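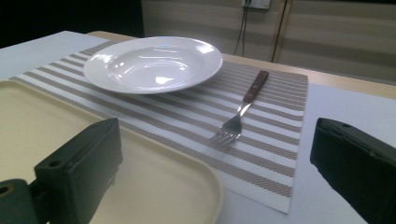 A white plate and a wooden-handled fork on one of our striped placemats.

About us

Wulus is a small school for setting the table and serving at home. We teach people how to lay a table, how to carry plates and how to clear them again without noise and without hurry. Our students are families, people who will start a first job in a restaurant, and older people who live alone and wish to invite guests again.

The school was opened by Hidayah Sitompul and Margareta Sima. They met in the dining room of a guest house called Soleo, where Hidayah was responsible for breakfast and Margareta for the evening meal. They did not agree on where the napkin must go, and they still do not agree. Both ways are taught here, and the student may choose.

When Soleo closed its dining room, we bought a part of the tableware. It was 703 pieces, mostly plates and bowls, and it was the beginning of our cupboard. Today the cupboard has 1,703 pieces. Every piece is written in a book with the date when it came to us, and if it breaks, we write this also.

What we teach

The first course has the name Min. It has two lessons and it is only about one place at the table: one mat, one plate, one fork, one knife, one glass. Many persons think this is too little for two lessons. But when a student can put one place correctly, with the mat straight to the table edge and the plate in its right position, a table for more guests is the same work repeated.

In the first lesson we ask the students to take things from a tray and put them on the mat slowly. The fork is held by the handle, never by the tines. The plate is held by the rim, with the thumb flat and outside of the well. After this everything goes back to the tray, and we begin again.

The second course is Fesix. It has eight lessons and takes place in the evening. Here we serve a real meal, usually soup, one warm dish and fruit, and the students change between guest and server. We also speak about washing, drying and storing. Forks with wooden handles, for example, we wash by hand and dry at once with a cloth, and we do not leave them in the sink.

A group in both courses has a maximum of eight students. We had bigger groups in the first year and it was not good, the people at the back could not see the hands of the teacher.

Our tableware

We prefer simple things. For the lessons we like plain white plates, for the reason that food of every color looks well on them and a missing one is easy to replace. We use woven placemats more often than tablecloths. They can be wiped after each meal, and the stripes help beginners to see if the plate and the fork are lying straight. When the border of a mat becomes worn, we keep it for practice.

Visiting and registration

Our teaching room has two long tables and a small kitchen next to it. You are welcome to look at a lesson before you decide, only please write to us before, so that we can put a chair for you. The evening course begins each year in October. For Min there is no fixed beginning, we open a new group when enough students have registered.

Please bring an apron and comfortable shoes. All tableware is provided by the school.

Page updated: 2024-11-12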